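Recording Plate-Transfer Demonstrations in the Simulated Cell

Author: Nadiia Tkachuk
Last revised: December 30, 2018

This page covers how to record demonstrations for the plate-transfer policy using the Rundari simulator. It assumes you have a working install and can drive the arm with the hand controller. For the controller setup, see the page by Taner Tekin.

A demonstration is one complete transfer of a microplate from a start position to a goal position. The learner gets the camera streams, the joint positions and the gripper opening at each time step. It does not get your intentions, so anything you do by accident is recorded as though it were correct.

1. Load the cell

Open the Rundari launcher and choose the plate-transfer cell. Check that the arm, the stands and the instrument have all loaded before you start the physics. If a stand is missing, the asset path is wrong; fix the path and reload. Do not add the stand by hand, as its position will not match the goal file.

Set the random seed to the session number. The seed controls lighting and the small offsets applied to the stands. 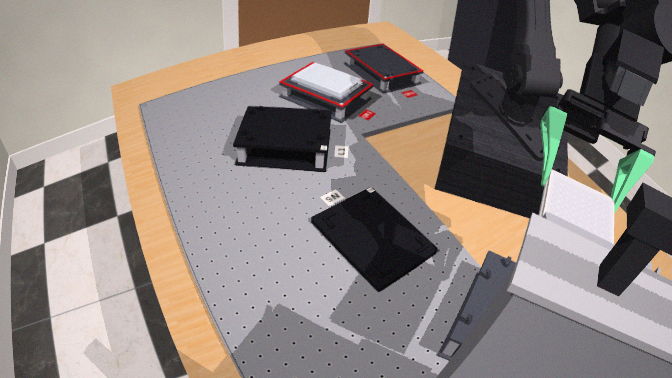
Each session is limited to 50 demonstrations. Longer sessions were tried in March and the later recordings were noticeably less careful. Save and close the session even if you intend to start another one right away.

2. Record a transfer

a. Reset the cell and wait for the plates to settle. Recording before they settle puts a small jump into the first steps.

b. Open the fingers fully before you move toward the plate. Start every approach from this state. Check it in the wrist view.

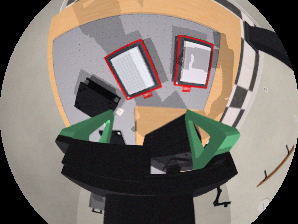

c. Move to a point directly over the plate and line up the fingers with its sides. Correct the rotation here. Turning the wrist after the fingers are down will drag the plate.

d. Lower, close, and hold still for 14 time steps. The hold gives the learner a clear boundary between grasping and lifting.

e. Lift straight up until the plate clears the stand, then travel to the goal at a steady speed.

f. Lower the plate, open the fingers, and back away vertically. Press Stop only after the fingers are clear.

If you make a mistake and recover from it, keep the recording and tag it "recovery". If you drop the plate, discard it.

3. Vary the starting layout

A policy trained on one layout will learn that layout and little else. Change the start and goal positions every few recordings. The sampler in Rundari can do this for you; use the option "balanced", which keeps the number of examples per start-goal pair nearly equal.
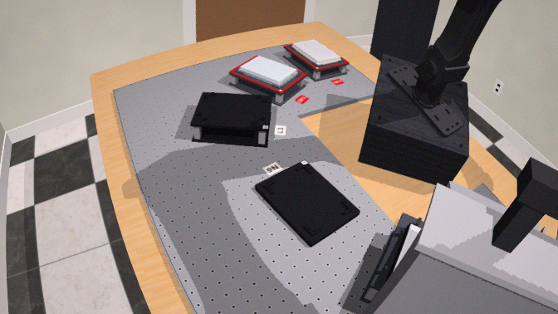

Layouts should differ in which goals are free as well as in where the plates begin. The sampler draws from a list of named stations, and each draw is stored with the recording. With a white plate on each of the two red-rimmed stands, neither can serve as a goal until one has been cleared, but the black stand in front of them has nothing on it and can take either plate. Record both choices of plate for a layout like this. Otherwise the learner tends to pick the nearer one every time, whatever the goal input says.

4. Check and export

Run the checker on the session folder. It reports missing steps, sudden jumps in joint position and recordings with no gripper event. Replay anything it flags at half speed.

Then replay 2 unflagged recordings chosen at random. If either one shows a scraped stand or a tilted plate, review the whole session.

Export with the default settings. The current training set needs at least 33 accepted demonstrations per start-goal pair. Send questions about the export format to Nazar Levchenko.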